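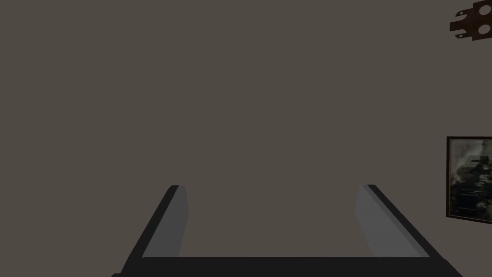
Skakard 5 Drops 32-bit Windows Installers

Feb 18, 2021 – Ganunon has released version 5 of Skakard, its desktop report designer, and the 32-bit Windows installer is gone. The new release installs only on 64-bit editions of Windows 8.1 and Windows 10. Customers on 32-bit systems can stay on the 4.x branch, which will get security fixes until November and no new features.

Khang Kim, the product manager for Skakard, said in the release notes that the main reason was memory. The 32-bit build could not address enough of it to preview large grouped reports, and the workaround of paging preview data to disk had become the largest source of support tickets. The 64-bit build keeps the full data set in memory where it fits and pages only past a limit set in the options dialog. The default limit is 80 percent of installed RAM.

Report files and compatibility

Report files saved in version 4 open in version 5 without conversion. The reverse does not hold. Once a file is saved in version 5 its header changes, and version 4 refuses it with a "format not recognized" message. The installer does not make copies of existing reports, so shops with mixed versions should keep a separate folder for each.

Custom functions are the larger problem. Any add-in library compiled as a 32-bit DLL has to be rebuilt. Skakard 5 checks the add-in folder at startup, skips what it cannot load and writes the names to a log in the user profile. A report that calls a skipped function still opens, but the field prints blank. Đạt Đồng, who maintains the Mulow barcode add-in, has posted a 64-bit build for download and says the function names and arguments are unchanged.

ODBC connections need attention too. The new version sees only 64-bit data sources, so connections set up in the 32-bit ODBC administrator will not show up in the list. They have to be created again in the 64-bit administrator under the same name, with a 64-bit driver installed. Where a vendor offers no such driver – a common situation with older file-based databases – the data has to be exported or reached through a server.

Silent installs

The command-line switches for unattended setup are the same as before, with one exception. The switch that set the program folder now rejects paths under "Program Files (x86)" and setup stops with exit code 2. Deployment scripts that hard-code that path should be edited before rollout. Versions 4 and 5 can be installed side by side, although only one can own the file association.

Licenses

Existing keys work if maintenance was current on the release date. Others can run version 5 for 90 days before it asks for a key. Chelsea Hollis in Ganunon support said the trial counter is stored per machine and is not reset by reinstalling.

A first maintenance update is in testing. It fixes a printer tray setting that is lost when a report is opened from a network share.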